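Equipment planning meeting, 26/05/2023
Minutes, written up by me from my own notes, so shout if I got your bit wrong

We started a little late and went straight to the money. The February budget gave us one line for "robot arm and accessories," and we've all known for a while that one line wasn't going to do it. I read the balance out loud: $3365 left for this round, and that has to cover gripper parts, the cable set and anything we want for the small-object station. The arm itself comes out of the big grant, so we left it alone (thank goodness).

Gripper pads first. Wostau sells replacement pads at $149 a set, and Komden has a cheaper kind that we'd have to trim ourselves. I was all for saving the money until I was reminded who did the trimming last time, and it was me, and it took a whole afternoon! We agreed on 4 sets from Wostau, which comes to $596. I'll put the order in.

Then the simulator, which ate up most of the meeting. The Nimanitz license is up for renewal and we have to decide if we keep it at the same level or drop down to the basic plan. The basic plan doesn't let you run jobs overnight, and the overnight jobs are pretty much why we got it. The feeling in the room was to keep what we have for another year and ask for the education rate. We also talked about the dice setup, with the black, red and green dice on the square board, and whether the real station should be built to match. Most of us said yes, same colors and same layout, so we can compare runs without arguing over what changed.
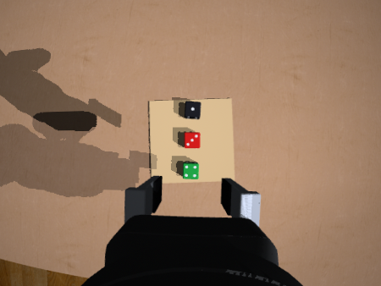 Do we need to buy the second arm before we build the real station?
The first arm is enough to get the station going, so the second one can wait for the next budget round.

That settled a point we'd been going around on since February, so I'm writing it down in plain words. It also means the table order can go ahead. We're getting one wide wooden table from Chávez, who quoted us a price that includes delivery but not carrying it up the stairs. I said I'd call and ask what the stairs cost. If it's silly money we'll carry it ourselves and complain about it later.

Lighting got a few minutes too. Strong shadows are a headache for the vision code, and there was a request for two soft lamps. I liked the idea but we don't have a quote yet, so it's parked.

Spare dice came up at the very end when people were already putting their coats on. Approved, $20, get plenty, they roll under things.

To do:
Order 4 pad sets from Wostau (me)
Write to Nimanitz and ask for the education rate (software group)
Call Chávez about delivery and the stairs (me again)
Get a quote for two soft lamps (hardware group)
Check if Komden still has the long cable set in stock (hardware group)

Next meeting is in the same room, once the quotes are in.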